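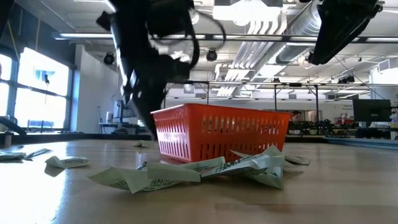 Is the Perkance arm kit worth it for a small workshop?
If you've got someone who'll sit with it for a fortnight, worth it. If you want to plug in and walk off, save your money for now.

ok so this is the Perkance review I kept promising. long thread, typing between jobs, sorry

Price first as everyone asks. We're on the hire plan through Kowalczyk in Bruddale, 580 a month, arm and gripper and software all in. Delivery on top. Minimum term 4 months which I grumbled about and signed anyway

Setup. Manual says one afternoon. Took us 2 days, most of that on the mounting plate becuase the bolt pattern in the booklet isn't the bolt pattern on the plate. Kowalczyk sent the right drawing same evening, fair play

Job we're judging it on: folded paper into a basket. The play money sort, green and white, creased all over the shop. Orange plastic basket with slots down the side. Sounds daft but our real work is vouchers and leaflets so it's close enough

Paper is horrible for grippers. Flat bits worst, nothing to get hold of. Anything with a fold sticking up is much easier. If your stuff is boxes or bottles ignore half my moaning

Software: teaching mode good. Move it, save it, name it. Menus are slow. Undo only goes back one step, who decided that

Strong daylight. Ours is by big windows and the bench top shines back at you. Bright mornings it dithered over the pale pieces, cloudy afternoons fine. Ask about this before you sign, the sales page says nowt

Cable loop on the gripper sticks out more than I'd like. Hasn't caught on anything. I still watch it

Noise, hardly any. You can hold a phone call next to it

Support: rang twice, got a person both times. Second time they logged in and changed the grip force for us, should of asked for that in week one

Someone asked how it compares with the Ilembridge one. Only had that on a demo day so not going to pretend. Quicker menus, dearer, thats all I've got

Would I renew? Leaning yes, if they sort the undo. Term's up in March, will post then

Spare finger pads are extra btw. Order a set with the kit, ours took ages to come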